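Home About Our Work Guides Training Contact
Share 30 Comments 6

About Ferkell

We help people get hold of records that already belong to them. That's the short version, and it's the one we give at barbecues. The longer version takes in council minutes, inspection reports, contracts, emails between departments, spreadsheets that somebody has printed out and scanned back in sideways, and a great deal of waiting by the letterbox.

Ferkell is a small freedom of information service and training outfit. We work with local newspapers, community radio, residents' groups, students and anyone else who has a fair question for a public body and would like an answer on paper. We don't act as lawyers and we don't run the stories ourselves. We help you work out what to ask for, how to word it, what to do when the reply is a page of black rectangles, and when it's worth pushing on to a review.

How we started

Aisling Conneely was the only full-time reporter on a weekly paper in Prikden when the council closed the swimming pool. The notice on the gate said "structural concerns". She asked to see the engineer's report and was told it was in draft. She asked again in August and was told it was still in draft. By then the pool had been drained and a fence had gone up, and people were stopping her in the bakery to ask what was going on (she didn't know, and she hated not knowing).

So she put in a formal application, her first. It was refused because it was too broad. She narrowed it and it was refused again, this time on the grounds that the report was part of a deliberative process. A retired records officer called Graham Greenwood read her column about it and rang the newsroom. He'd spent his working life on the other side of the counter, deciding what went out and what stayed in, and he told her that her request was fine but she was asking for the wrong document. Ask for the invoice, he said. If the engineer has been paid, there's a final report, and the invoice will have its date on it.

The invoice arrived. The report followed a few weeks later, and the paper ran it across two pages with the diagrams and everything. Plenty of readers still thought closing the pool was the right call, and some of them wrote in to say so, which Aisling loved! They were finally arguing over the same set of facts.

After that the phone kept going. A reporter two towns over wanted to know about road contracts. A parents' group wanted the test results for the drinking fountains at their school. Graham started keeping a folder of good wording, and that folder is the reason we exist. We named ourselves after Ferkell Lane, where he had the spare room we first worked from.

What we do now

Most of our week goes on request support. You send us your question in plain words, and one of us will come back with a draft application, a note on which body is likely to hold the record, and the fee you can expect, if there is one. If you've already had a refusal, send us the letter as well. Refusal letters are our favourite kind of mail. There's nearly always something in them, even if it's only the name of a file you hadn't heard of.

We also run training days. Reece Mellor looks after those, and he'll travel a long way for a room of keen people and a working kettle. The basic day covers writing a request, reading a schedule of documents, and keeping a log so you don't miss a deadline. The second day is for people who've already lodged a few and got stuck, and it's mostly spent on your own cases, with everybody pitching in. Reece came to us from a regional radio newsroom and he still talks in thirty-second grabs when he's excited, so bring a pen.

Then there's Cropper, our request tracker. It's a plain piece of software and we're very fond of it. You enter the date you lodged, the body you wrote to and the type of request, and it tells you when the reply is due and when your right to a review runs out. Danjuma Fashola built the first version over a long weekend and has been tidying it ever since. There are 272 people using it at the moment, including one historical society that has it open on the front desk all day.
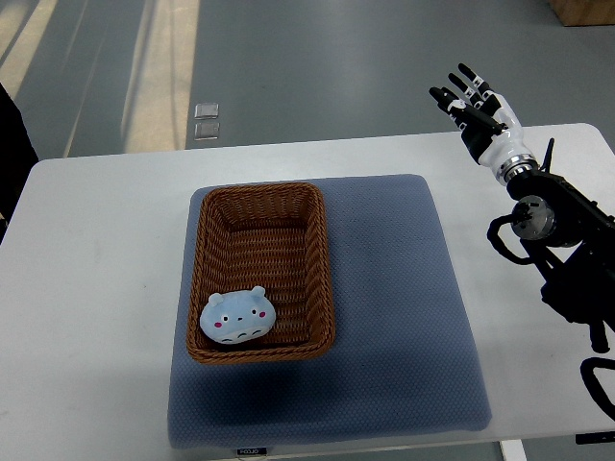 What should I do if a public body doesn't answer at all?

Check the due date first, then write to the records officer and ask for the status of your application, quoting the date you lodged it. If the deadline has passed, most access laws treat silence as a refusal, and that opens the way to a review. Keep your letter short and friendly. The person reading it may well be looking after the requests for a whole council on two days a week, and they'll often be glad to tell you where things are up to. If you still hear nothing, get in touch with us and we'll help you draft the review application.

The Rener archive

Back when Graham had his folder, every request lived on paper in somebody's house. People moved, papers closed, and boxes of hard-won documents went to the tip. We thought that was a terrible waste - somebody had fought for those pages, and the next reporter was going to have to fight for them all over again.

Rener is our answer to it. It's a shared archive of released records, given to us by the people who asked for them, checked for private details and then put online for anyone to read. Njoroge Simiyu runs it. He was a librarian at a technical college before he joined us, and he has strong feelings about file names. Each set goes up with the original request and the decision letter beside it, so you can see exactly what was asked and what was held back. There are 368 sets in the archive so far. The bulk of them are local government, with a good run of hospital catering contracts and a surprisingly gripping series on jetty repairs.

Njoroge reads every page before it goes up. A released document can still carry a home address or a signature that slipped past the person with the black marker, and we'd sooner be slow than put somebody's front door on the internet. If you spot something we've missed, write to him directly and he'll take the set down while he has a look.

How we work

We charge newsrooms with paid staff for training and for longer cases. Residents, students and volunteer-run outlets get request support free, up to six requests a year, and if you need a seventh we'd like to hear about it anyway. Cropper is free for everybody.

We don't take money from any body that answers requests. That has cost us a couple of decent offers to train council staff, and we do get asked about it. Graham in particular would love to do that work, and he'll happily talk for an hour to any records officer who rings up. He just won't send a bill.

We help people whatever their politics. Over the years we've worked with both sides of the same planning dispute (in different rooms, with different staff) and each of them got their documents. What we do ask is that you have a real question. We won't help anyone flood an office with applications to wear it down, and we won't help with requests aimed at digging up the personal life of a junior worker.

And we keep our sources to ourselves. If you tell us why you're asking for a record, that stays with the person handling your case. It doesn't go into Cropper or Rener, and it isn't mentioned at training days.

Who's here

Aisling Conneely is our director. She still writes a column for the Prikden paper once a fortnight and still covers the agricultural show, by choice.

Graham Greenwood is our senior adviser, meaning that he comes in when he likes and is usually right.

Reece Mellor runs training and newsroom partnerships. Write to him if you'd like a day in your town.

Danjuma Fashola looks after Cropper and everything else with a plug. He's working on a version that will send reminders by text message, and he'd love a few more testers with old phones.

Njoroge Simiyu is the archivist for Rener.

Getting in touch

The contact page has our form and our postal address. We're a small office and we answer in the order things arrive, but if you've got a review deadline inside the week, put the date in your subject line and we'll move you up. Please send scans of letters whole, including the back page, where the review rights tend to be printed in very small type.

If you've got a box of old released documents in the shed, we'd be thrilled to see those too. Njoroge will pay the postage.

Recent from Ferkell
Reading a schedule of documents without losing your place
Asking for emails: how to choose your search words
New in Rener: bus shelter contracts and cleaning logs
When a fee estimate looks too high
Cropper update: adding more than one deadline to a request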